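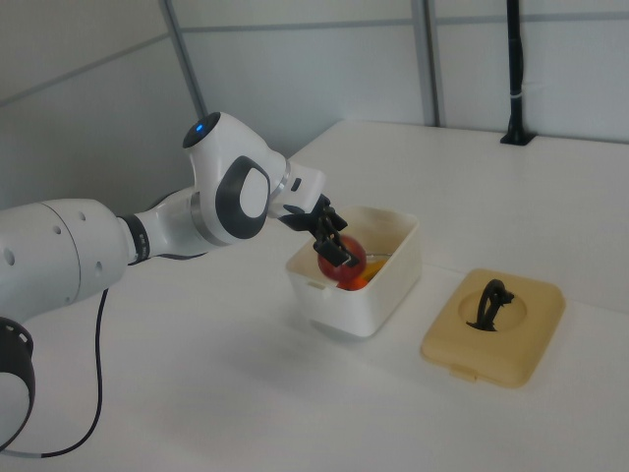 A small white plastic box on a white tabletop.

Henrike Engelhardt has been buying promotional products for other companies since she left a print shop job and took over the client list of Vatex, a small agency in Prirncombe. Most of her customers are businesses with fewer than fifty employees. They come to her for pens, mugs, notebooks and trade show giveaways, and most of them come late.

"I get a call that says we have a show in nine days, what can you do," she said. "I can do pens in nine days. I can do a one-color mug if the factory is having a good week. I can't do anything with a lid."

We talked on Thu 27 December, in the gap between the holiday orders and the first spring catalogs. She had been in the office since seven to close out invoices.

The item she wanted to talk about was the drinking bottle. Bottles are now the largest part of her business, and she thinks they are also where small companies waste the most money.

"People choose the bottle from a picture and then they choose the price. They never hold one. I send a sample to every new customer and I ask them to carry it for a week. Half of them leave it in the box."

Her example was a heating contractor who ordered 2000 bottles for a customer appreciation mailing. He picked the cheapest single-wall model over her advice. The bottles arrived on time and the logo was straight. In June she visited his warehouse and saw that he still had 1085 of them on a shelf.

"He told me the cap leaked, so his office staff stopped putting them in the mail. They were embarrassed. Now, he saved money on each piece, that's true. But he paid for more than a thousand bottles that are still sitting there, and he paid for the shelf."

The same customer reordered the next year. He took 959 of a better bottle from the Nurmi line, which costs more and has a screw cap with a thicker gasket. That order went out in full.

Engelhardt sells three lines of drinkware and is open about which one she likes. Nurmi is the one she recommends for gifts to existing customers. Flovo is lighter and comes in more colors, and she puts it forward for races, school events and anything outdoors. The third is a budget line with no name on it at all, and she said she would drop it if people stopped asking.

"Flovo has a nice orange. There aren't many good oranges. Most of them print like a traffic cone or like a peach."

Color takes up a lot of her day. A customer sends a logo that was made for a website, and the blue on the screen can't be matched on a powder-coated surface. She asks for a printed piece, such as a business card or an envelope, and works from that. If the customer has no printed piece, she sends a swatch card by mail and waits.

"They say, can't you just use the file. I can use the file. Then you'll get the file's blue on a gray bottle, and you'll call me."

I asked her about decoration methods. She has firm opinions here. Screen printing is fine for a simple mark in one or two colors, and it is what most of her customers should buy. Laser engraving lasts longer and she likes it on steel, but it gives no color and a thin typeface can disappear on a curved surface. Full wraps look good in the catalog. She has sold four in her career and regrets two.

"The wrap costs so much that the customer wants to fill it. So you get the phone number, the website, the slogan, the list of services. It's a brochure you drink from. Put the logo on it, small, on the side facing away from the thumb. People will carry that to work."

She is less sure about individual names. Printing each recipient's name on the bottle is popular with her customers who run loyalty programs, and it does get a response. It also means a spreadsheet, and the spreadsheet is always wrong. Her largest named order was 1529 pieces for a credit union, and she proofread the list herself over a weekend – twice. She found people listed under two spellings and one entry that only said "see Karen."

"We held that line back and called them. It took three calls. Karen had retired."

Setup charges came up next, as the thing new customers complain about most. Engelhardt puts them on the first page of every quote, above the unit price. Some of her competitors fold the charge into the unit price, which looks simpler, but then the customer pays it again on a reorder when the screen already exists.

"Ask if they keep your screen. Ask how long. We keep ours two years. If you come back in that time with the same artwork you pay for the bottles and the ink, and the freight of course."

Freight is the other surprise. Bottles are mostly air and they ship in large cartons. She has had customers in rural areas pay nearly as much for delivery as for printing, and she now asks for the zip code before she gives any figure. She also asks if there is a loading dock – a pallet left on a sidewalk in the rain was an expensive lesson for everyone.

As for what she would tell a business ordering for the first time, she kept it short. Order fewer than you think. Carry the sample. Leave six weeks.

"Six is comfortable. Four is possible. With two I start being rude on the phone to people I like."

She expects bottle orders to slow down a little next year, mainly because everyone already owns several. She has been looking at lunch containers and at a plain canvas apron that a restaurant supplier keeps asking about. The apron samples were due the following week, in natural and dark green. She had asked for black too, but the mill was out until spring.

Contact the editors | Copyright, all rights reserved | Back to top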